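3.2 Collecting demonstrations

All demonstrations were recorded at the Hamov site on a single two-armed robot. The left arm carries a parallel gripper and the right arm carries a hand with jointed fingers. We kept this mismatch on purpose. Many of the tasks in the Nutness set need one arm to hold or steady something while the other does finer work, and we wanted to know how operators would divide the work when the two ends of the robot could do different things. Earlier work in our group used two matching grippers, and operators there tended to pick whichever arm was closer to the object.

Two methods of showing a task were compared. In the first, which we call hand guiding, the operator stands next to the robot, puts the arms into a low-stiffness mode and moves them directly through the task. In the second, remote control, the operator sits away from the table, watches the view from the head camera on a screen and moves a pair of small leader arms. The robot's arms follow with a short delay. The gripper is opened and closed with a trigger on the left leader arm. The fingers of the right hand are driven by a sensor glove, with the joint angles of the glove mapped onto the joints of the robot hand by the method described in Section 3.1.

Five operators took part, all of them authors or staff of the Sturnov group. Two had used leader arms before. Each operator had one practice session with each method before any recordings were kept. The order of the two methods was alternated between operators, so that a gain from practice with the objects would not fall on one method only.

An episode started when the operator pressed a foot pedal and ended when the pedal was pressed again. The operator was told the task beforehand in one written sentence, such as "put the plate on the cloth to the left" or "move the bottle off the keyboard." No further instruction was given about which arm to use or in what order to handle the objects. If an object left the table, the episode was marked as failed and kept. If the robot stopped on a force limit, the episode was dropped and recorded again from a new layout.

We collected 1,625 episodes in this way, of which 1,276 were marked as successful by the person who had not operated the robot in that session. Only the successful episodes were used for training. The failed ones were used in Section 5 to test whether a failure could be noticed early from the arm motion alone.

3.3 Table layouts

Early in the project we placed every object upright and well apart from its neighbors. Policies trained on those recordings did well on the same kind of table and badly on anything else. For the recordings reported here we used crowded layouts, in which objects touch, lean on each other or rest in unusual positions. One of the layouts is given in Figure 2.

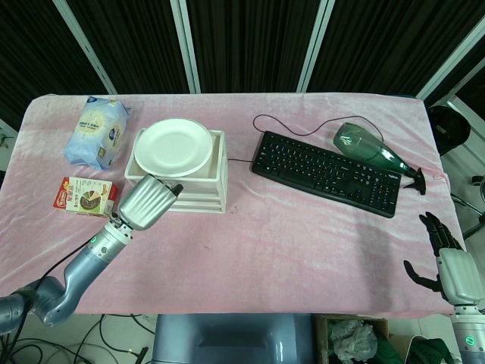
Figure 2. A crowded layout seen from the head camera, with both arms over the table.

Layouts were drawn from a list of 30 starting arrangements written by Akua Abugri before recording began. Each arrangement names the objects and their rough relation to each other ("on top of," "against," "across") but gives no exact positions. The person setting the table followed the list and was free to choose distances and angles. For the arrangement in Figure 2, the relations that matter are the plate on top of the tray organizer, with its rim past the left edge, and the bottle lying across one corner of the keyboard. The bottle is the harder of the two. It is round and made of glass, and a careless push is likely to send it rolling. The keyboard cable also loops up behind it, so a hand that comes in too low from the back can catch the cord.

The cloth was part of the layout as well. A bare tabletop gives clean edges and a steady background, and both make the learning problem easier than it would be in a home. With a soft cloth, objects drag it along when they are pushed and the folds change between episodes. We did not smooth the cloth between episodes unless a fold was high enough to tip an object over. The camera was fixed to the robot's head and was not moved during a session.

3.4 What the operators did

The two methods led to clear differences in how the arms were used. In hand guiding, operators usually moved one arm at a time. Moving an arm well takes both hands, and the other robot arm was left wherever it had last been placed. This was a problem in tasks where an object had to be steadied. Operators got around it by parking the gripper against the object first and then going to the other arm, but the parked gripper could not react if the object shifted. Several plate episodes failed in this way.

In remote control both arms were moving for most of each episode. Operators often brought the gripper close to an object before deciding whether it was needed. Grigoris Dimitriou, who had the most experience with leader arms, used the left gripper to block objects from sliding and did nearly all of his lifting with the right hand. Solveig Ljungberg did the reverse and used the hand mainly as a broad, soft surface to push against. Both styles gave usable data. As Section 4 shows, mixing them in one training set cost us some performance on the bottle tasks, where the policy sometimes started in one style and switched to the other halfway through.

The main weakness of remote control was depth. All operators reported that they had trouble judging the height of the fingers above the table from the head view. A common habit was to lower the hand until it touched the cloth and then raise it slightly before closing the fingers. These touches are present in the recordings, and the trained policies repeat them. We do not treat this as an error, but it adds time to each episode and it would not be suitable for fragile surfaces. In hand guiding the operator could look at the table directly, and the habit was almost absent.

Hand guiding had a different weakness, in that the operator's own arms were often in the camera view. Since a policy at test time never sees these arms, we masked them with the method of Section 3.5. Where the mask covered the object being grasped for more than 20 frames in a row, the episode was left out of the vision experiments and kept for the experiments that used joint positions only.

The finger motions also differed. With hand guiding, the operator had to close the jointed fingers by pressing on them from outside, and this gave grasps in which all the fingers closed together. With the glove the fingers moved separately, and the thumb was often placed first. For the bottle neck this mattered a good deal. Grasps that began with the thumb held the neck in place while the other fingers came around it, and the bottle rolled less.

3.5 Masking and alignment

Joint positions, camera images and trigger values were recorded on separate clocks and matched afterward by time stamp. For remote control we stored both the leader arm positions and the positions the robot reached. The policies in Section 4 are trained to predict the leader positions, as these include the force the operator intended once the robot was in contact and could move no further. Hand guiding has no leader arm, so the reached position at the next time step was used as the target. This makes the two data sets slightly different in kind, and the comparison should be read with that in mind.

The masks were produced by a segmentation model and checked by Žydrūnas Raudsepp on one episode from each session. Errors were mostly found at the wrist, where the operator's fingers close around the robot arm. In those sessions the mask was widened by a fixed margin and the episodes were processed again.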